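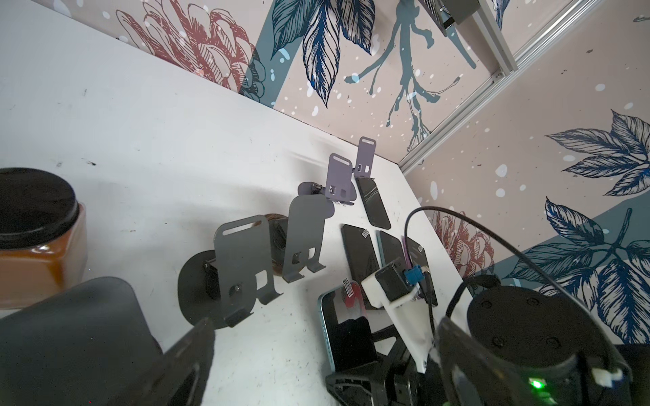
*Phone stands and phones on the white table, against the flowered wallpaper.*

I've been sorting out the phone drawer since July. Old phones pile up when you never trade them in, and my aunt Merja Kokkonen gave me hers too when she moved to Lurnton. The drawer they lived in is 14 inches wide and wouldn't close anymore.

The folding metal stands came from a box at the Eskola flea market, 75 cents each. I like the purple ones best. The nearest dark gray one has a hooked lip at the front, so a phone in a thick case should sit fine.

My plan is to keep one phone as a kitchen timer and one for the radio. Pentti Tuominen wants one for his workshop, and he can pick whichever he likes. The rest go to the recycling counter at Boltell, which closes at 6.

I still need to find the right chargers. There's a bag of 40 cables in the hall closet and I'll start on that next.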